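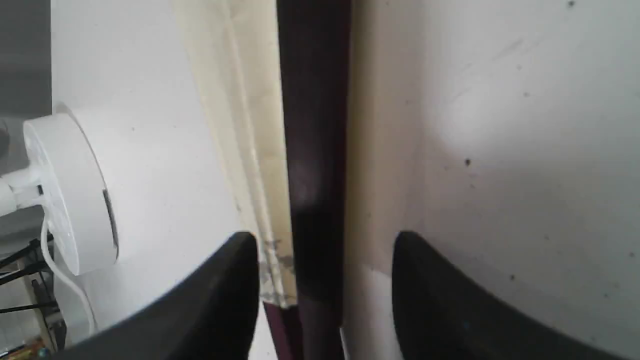

In Praise of the Marks on the Wall

When I moved to my apartment in Jullilel, the agent told me that the owner would paint before I came. He said it like a present. I asked him to please wait, and he looked at me as if I had asked for a broken window.

I have lived in 13 rented places, and I have learned to be careful with fresh paint. It tells you very little. A white wall with small dark spots, a yellowed strip in a corner, some gray residue where a thing has torn: these tell you that people lived there, and they show you where to look before you sign. In my old place in Pridetti everything was painted in March, very bright. By the next winter I knew each thing the paint had been hiding, and I paid for two of them.

I understand the other side. A person who pays rent every month has a right to a clean room, and dirt is not poetry. If there is mold, it must go, and the owner must pay. But we have started to treat every speck as dirt. A nail hole is not dirt. Old paint which has turned the color of cream is not dirt either. My neighbor has repainted her hallway seven times, and now the door does not close well, for there is too much paint on its edge.

There is also the money. The last time I asked, the man from Trutia wanted 1,000 for two rooms, without the ceiling. For 79 I bought a good brush, filler, a scraper and a small can of white, and I repaired only the places which needed it. You can see the repairs if you stand near the window in the morning. I do not mind this. My mother repaired our shirts in the same way, and we wore them to school.

What I would like is a more honest habit. Let the owner wash the walls, scrape what is loose, close the holes and leave the rest alone until the new tenant has seen it. Then the two of them can decide together if they want paint, and who will buy it. I have asked for this in my new contract. The agent wrote it in by hand, under the part about the keys.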